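**Skiltidby releases results of its wiping study: robots learn edges better when people clean them slowly**

WOSTIMDALE, September – Hi, I'm Kumudini Khan, and I run the small research group at Skiltidby that has spent far too long thinking about how to wipe things. Today we're putting out the results of our cleaning study, along with the training method behind it, which we call Plalero. I was told I could write this release myself as long as I kept it short. I have kept it shorter than I wanted to!

If you've read our earlier notes you know the problem. Robots can already clean a big flat floor pretty well. Ask one to clean a step, though, or the narrow ledge beside a step, or the strip where one material meets another, and it tends to skate right over the dirt or stop a finger's width short of it. Dust loves those places. People who clean for a living know this and spend a lot of their shift there, usually crouched down with a cloth in one hand.

So we went and learned from people. Our wearers put on a head camera and cleaned the way they normally would, in stairwells, on platforms and around raised floors. We ended up with 1569 clips that were good enough to train on. Each one shows a single stretch of wiping from the cleaner's own point of view, hands and all.

The part I'm most excited about is what we did with the second hand. Most earlier work (ours included, I'll own up to that) treated wiping as a one-handed job and more or less ignored whatever the other hand was up to. When we sat down and watched the clips properly, the other hand was busy nearly all the time. It was leaning on something, or holding something still, or marking the spot where the cleaner had got to. Plalero labels that hand separately and asks the model to predict where it should go before it predicts the wipe. That's the whole trick, really. The planner picks a place to brace, then picks a direction to push, and only then works out the path of the cloth.

We tested it on Roy, our two-armed lab robot, who has been with us through three projects and has the scuffs to prove it. Roy got 500 trials on steps and ledges it had never been trained on, half with Plalero and half with our old one-handed planner. We dusted each ledge with the same test powder and took readings before and after. With the old planner, Roy left a line of powder along the edge in most of the trials. With Plalero it cleared the full ledge in 46 percent more of them, and it bumped into the step far less often. I did a little dance in the hallway when that number came through, and I'd like it on the record that the dance came after we had checked it twice.

Slow clips turned out to matter more than I'd expected. We had a pile of quick, efficient cleaning from people who were very good at their jobs, and I assumed that would be the gold. Roy learned more from the slower stretches, where somebody kept at one small area and worked the cloth along an edge with short pushes. Our best guess is that the fast clips hide the contact – the cloth lands and leaves before the model can work out which way the pressure was going. We're going to test that guess properly next, with pressure sensing under the cloth.

Lighting was the other headache. Plenty of real cleaning happens in dim corners, and black surfaces are especially mean to a camera. 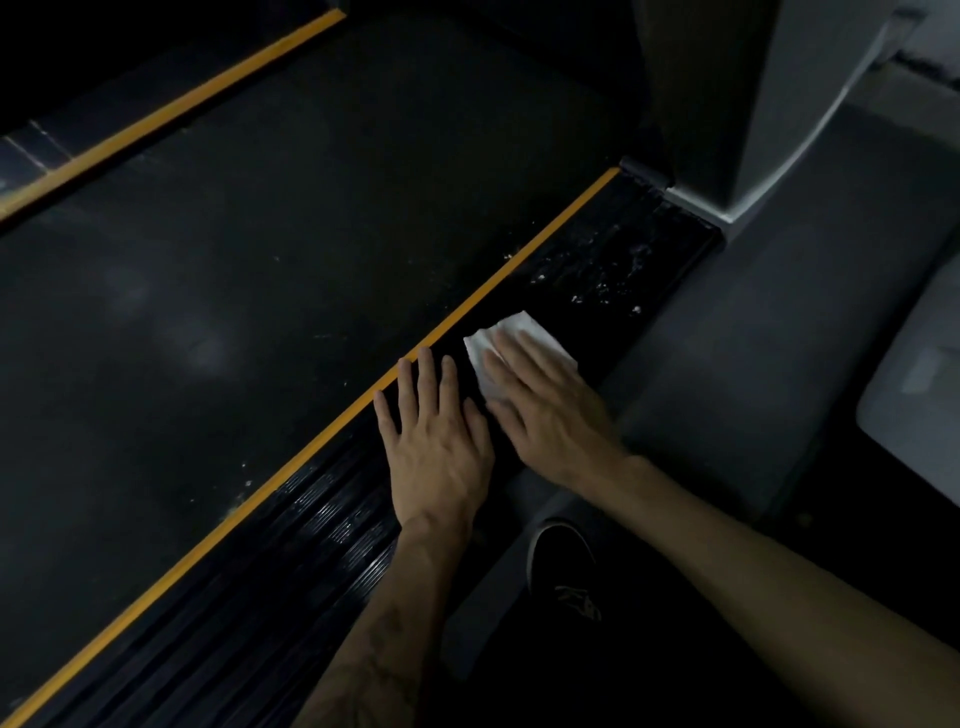 We kept the dim clips in the training set on purpose, after some arguing. Taking them out made our scores on bright ledges look a tiny bit nicer, and it made Roy close to useless anywhere with the lights down, so back in they went. Dust on a glossy black ledge can look an awful lot like glare, and the model still mixes the two up more than I'd like. Give it a matte surface and it does fine.

A few things Plalero can't do yet. It doesn't know when to fold the cloth over to a clean side, so somebody still has to hand Roy a fresh wipe. Grooved surfaces are hard too. Roy wipes across the tops of the ridges quite happily and leaves whatever is down between them, and we don't have a good answer for that today. It also hasn't been tried on anything wet. I get asked about spills at every single talk, so please consider this my reply!

We're sharing the labels, the planner code and a first batch of clips with other research groups. Each clip in that batch comes with marks for both hands, the edge being followed and the direction of each push. The full write-up has the trial tables, including the ones where Roy did badly, and there's a longer section on bracing for anyone who wants to try the idea on a different chore. Window sills would be my pick.

The next round starts in our Wostimdale lab later this fall. We've set ourselves a target of 2000 more clips, with a lot more grooves in them, and we'd love to hear from cleaning crews who'd be up for wearing a camera for part of a shift. The work is paid, and the headset is lighter than it used to be.

**Contact**

Kumudini Khan, Skiltidby, Wostimdale. Mornings are best, and I do read everything that comes in.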